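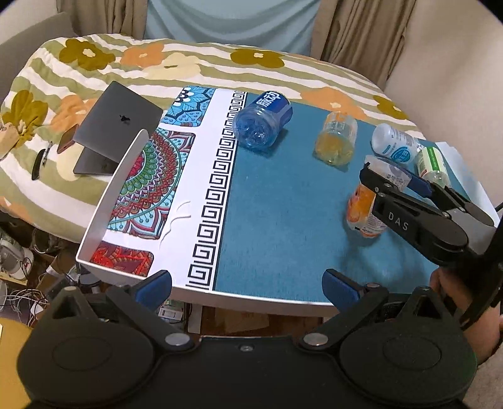 Gumora fund: has anyone read the new charges sheet?

kalliopi_b
Right, I've been through the Gumora tracker papers twice now and I'm really rather pleased! The yearly charge has come down again and they've dropped the fee for paying in monthly. I started in June with 40 a month and I love how little there is to do. Anyone else in it?

Nanard_Nick
Yes, for my pension. Watch the spread though. The yearly charge is only half the story, and Caldeira is cheaper once you count what you lose buying and selling.

kalliopi_b
Ooh, is it? Where do you find the spread? I looked on the back page and could only see the dealing times.

Nanard_Nick
Ring them and ask for the buying price and the selling price on the same day. They have to tell you.

trudar_holder
Don't agree about Caldeira. It follows a much narrower index, so you're comparing two different things. 14 companies make up most of it. Lovely when they go up (mine did, for a bit!) but I wouldn't put a pension in there.

Nanard_Nick
I never said put it all in there. I said it was cheaper.

trudar_holder
You said it to somebody asking about a broad fund.

A-R Akpalu
Hello all, long time reader. I hold both and I'm very happy with the pair of them. Gumora for the bulk, Caldeira for a bit of fun with the 1,000 my aunt left me. Kalliopi, if you're paying in monthly, ask whether they buy on the first or when the money clears. Mine took 2 weeks to go in last time and the price had moved.

kalliopi_b
Brilliant, thank you, I hadn't thought of that at all! Is that the Abdul-Rahman who wrote the long post on ISAs? I printed that out and it's still in my folder, covered in pencil.

A-R Akpalu
It is! Some of it's out of date now, the bit on mini and maxi especially. Check the limits before you go by it.

trudar_holder
Still worth reading for the part on dividends.

kalliopi_b
Rang Gumora. The spread is smaller than I feared and they buy when the money clears. Staying put. Nick, what did Caldeira quote you?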